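How a Robot Hand Is Kept Healthy

By Umesh Lodhi
January 2019

Have you ever had a bicycle with a loose brake? It still rides, but not so well. A robot can be like this too. It needs a person who looks after it, tightens things, cleans things and checks that it still knows where its own hand is.

At the Shakya workshop in Ostden there is a robot arm with the name Boseo. Its job is to pick up blocks and bars and put them in the right place. The person who looks after it is Hemant Rajput. He has done this work for 8 years, and he keeps a notebook for every robot.

First Hemant turns off the power. This is the most important rule, and children who visit the workshop must learn it before they learn any other. Then he wipes the two fingers with a soft cloth. Dust on the fingertips makes them slippery, and a slippery finger drops things.

Next he checks the screws on the hand. There is a special tool for this, a wrench that clicks when the screw is tight enough. If you turn more after the click, you can break the screw. Hemant did this one time in May and he had to wait 3 days for a new one.

After the cleaning comes the part called calibration. It is a long word, but you do something similar when you close your eyes and touch your nose. You know where your finger is without looking. The robot must know this also, and when a finger was taken off and put back, it can be wrong by the thickness of a coin.

So before the real arm moves again, Hemant tries the new settings on a computer. The program is called Sistura. It draws the arm and the things it has to pick up, and there a mistake costs nothing - no bent finger, no broken block.

The arm and its fingers, drawn by the computer:

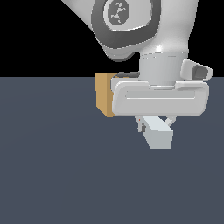
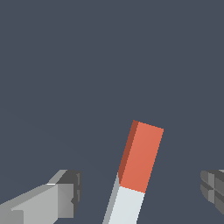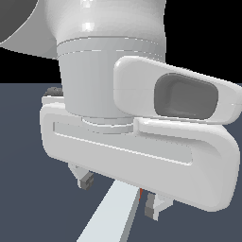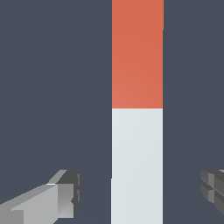

Hemant types the new numbers slowly and reads them aloud before he presses the key. The program needs to know how long the fingers are and how far they can open. Then he looks from close to the hand, as in the last picture, where the tall bar is orange-red on top and light gray below, and neither finger touches it. The space on the left of the bar is wider than the space on the right. Looking at such spaces is a good habit for anybody who works with a gripper, and Hemant writes what he sees in the notebook. Then he tries the same job many times with small changes. On a busy morning he can do 72 tries and still have time for tea.

When he is happy with the numbers, he copies them to the real arm and lets it move very slowly, with his hand near the red stop button. After 800 hours of work the cleaning and checking start again from the beginning.

Related items
Why do robots need oil?
What is inside a motor?
A visit to the Shakya workshop
Make a paper gripper at home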